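Dranix (software)

Dranix is a control and planning package for tabletop robot arms, maintained by the Wivholm workshop. It takes pictures from a small camera at the wrist, decides what in them is furniture and what is fair game, and plans a motion for a two-finger gripper. It is used mostly for picking things up and putting them down again, a pair of tasks that has kept its maintainers busy for longer than they expected.

Name

The name has no agreed meaning. Early release notes treat it as an abbreviation and give two different expansions, neither of which fits all the letters. Later notes drop the matter.

Background

Dranix grew out of a set of scripts by Hjalti Þorgeirsson, who wanted an arm to clear a desk while he did something else. The scripts assumed a desk of known size in a known place. They worked well on that desk. The first public version replaced the fixed measurements with a surface finder, and most of the present architecture follows from that decision, including several parts that its author has described in the change log as "regrettable but load-bearing."

The perception code was later split off under the name Etetti, which can be installed alone. The planner kept the name Dranix, as did the package as a whole, so that a sentence such as "Dranix passes the goal to Dranix" is both correct and common in the manual.

Perception

Etetti works in two passes. The first looks for the work surface, which it defines as the largest flat region within reach of the arm. The second looks for anything standing out from that region and marks it as a candidate for grasping.

The first pass is the harder of the two. A wrist camera spends much of its time looking at things that are not the table, and a room is full of pale flat areas with ambitions. Appliance fronts, floors and storage boxes all compete for the title. Etetti follows the table's outline where it can find one and discards whatever lies beyond it, however graspable it may look.

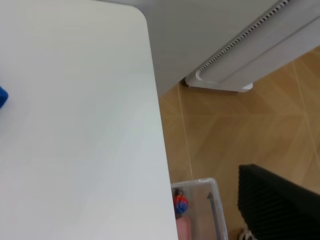 Edge following has a price. An object seen only in part at the limit of the view gets a low score until the arm moves and a second view confirms it. The default is to wait for 2 matching views before a candidate is passed on. Users in a hurry can lower this to one, and the manual's section on doing so is mainly a list of things that have been mistaken for a sponge.

Rounded table corners were a known weakness in early releases, which fitted straight lines only and extended every table to an imaginary sharp point. The arm would then place small items on the point. Curve fitting was added after a bug report titled "Gravity."

Planning

The planner receives a list of candidates and a goal, and tries to find a path that reaches the first without hitting the rest. It draws up to 187 trial paths per request, throws out those that pass through the table, and ranks the remainder by length and by how awkwardly they bend the wrist. If none survive, it reports "no plan." Older versions reported "almost," a message that was withdrawn.

Paths are checked against a simple model of the room made of boxes. Anything the perception side cannot name is given a box anyway, with a generous margin. This makes the planner cautious in cluttered rooms, where it will sometimes go a long way around a patch of blur. Attempts to make it bolder have been merged and reverted more than once.

Control

The control loop turns the chosen path into joint commands. It can slow or stop the arm but cannot choose a new path, a division of labor intended to keep the two parts from arguing. When the loop stops, it asks the planner for another plan and holds position until one arrives.

Gripper handling is a separate module. It treats the space between the fingers as a region of its own in the image and checks it before every closing motion. If the region matches the surface model, the gripper stays open and the request goes back to the planner. Before this check was added, the software would close on nothing, log a successful grasp, and carry the nothing carefully to its destination.

The empty-surface problem

A bare table would seem to be the easiest thing a robot could be shown. For Etetti it was long the worst. With no objects to anchor the view, the second pass lowered its threshold until it found something, and on a plain white surface the something was usually a speck or a soft change in shade. Logs from this period record confident grasp attempts on crumbs.
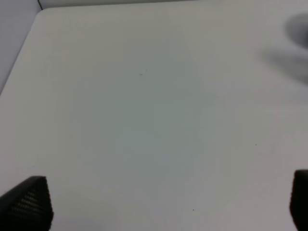 Why doesn't the software simply ignore everything below a certain size?
Because some users need to pick up small things, such as screws and beads, and a fixed cutoff hides those along with the dust. Dranix leaves the minimum size as a setting and also compares each candidate with the expected width of the closed gripper.

Changes in shade are handled differently. The surface model is allowed to vary slowly across the table, so that a gradual darkening counts as lighting and only a sharp border counts as an object. This works less well for gray felt on a gray table, a case the manual files under "known limitations" and recommends solving with different felt.

Tooling

The package includes a log viewer called Hallgrímsson, which replays a run with the camera view, the candidate list and the chosen path side by side. It keeps the last 1024 planning requests and discards older ones without comment – a habit that users tend to discover at request 1025. A command-line tool exports runs in plain text.

Settings are stored in a single file. The startup check reads it, lists any value it considers unwise, waits 15 seconds, and starts anyway.

See also
Motion planning
Surface detection
Visual servoing

This page was last edited on 18 November 2025.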